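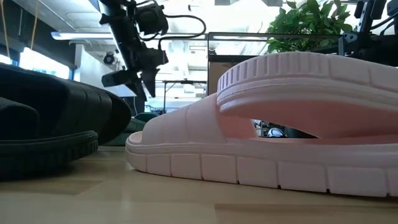 Grain terminal visit, Iltley – notes typed up on the bus back, will tidy later

2026-06-01. Left too early, no breakfast, got to the gate before the office opened. Sign in, hard hat, vest, safety talk on a screen that kept freezing. Then out to the scales.

Iltley is an inland terminal on the river. Corn mostly, soybeans in the fall, a bit of wheat when the price is right. Trucks in one side, barges out the other. I'd wanted to see it for a while because everything I write on basis comes down to places like this and I'd only ever talked to them by phone.

Scale house first. Truck pulls on, probe comes down, sample goes up a tube to the grader. Moisture, test weight, broken kernels, a sniff for must. The grader said the sniff still catches things the machine doesn't. Whole business takes less time than I needed to write it down. Most loads that morning were old crop out of farm bins, people clearing space before summer. Moisture fine on all the ones I watched. One driver got docked for foreign material and was not happy, and said so, at length.

Then the pit. Loud. Dust control is better than I expected, you can see across the place. The leg they put in last December is a Clirnetti, replaced one that was older than anybody working there. It moves 500 tons an hour, they say, against less than half that before. Lines at harvest used to go back to the county road. They're hoping that's over but wouldn't promise, as the dryer is now the slow part.

Climbed the stairs to the top of the bins. Long way up, no elevator for vistors. Good view of the river and the fleeting area, 10 barges waiting, low water marks showing on the far bank. River level came up in every conversation. If it drops again late summer they load lighter, freight per bushel goes up, and the bid to the farmer goes down. Simple as that. The rail spur is the backup but they only get cars when the railroad feels like it.

Lunch was sandwiches in the break room. Talked with the merchandising desk there. Main points, quick:

New crop contracting slow. Farmers holding out for a better number.

Old crop demand good, most of it headed to the Gulf through Draltodon, the export house that takes their barges. Some 2000 tons a day going out while we were there.

Feed buyer Wattimena taking more by truck than last year. Local basis is firmer because of it, and the river bid has to keep up.

Forward sales on the books but not shipped – they wouldn't give a figure. Fair enough. "Comfortable" was the word.

Afternoon was barge loading. Spout swings out over the hatch, operator works it from a little cabin with a joystick, inspector pulls samples off the belt as it runs. They fill in passes, bow then stern then back again, so she sits level. Stood there longer than the schedule allowed and got called back to the group.

Storage tour was cut short for rain. Saw the temperture cables readout in the control room, all bins cool, fans off.

Things I didn't get to: the dryer, the lab upstairs, anything about storage charges for fall. Asked about the last one twice. Posted rates come out in five weeks, I was told, call then.

They run another open day before harvest. Sign up at the scale house, groups are small. Wear proper boots, bring earplugs if you have your own, the foam ones they hand out don't stay in.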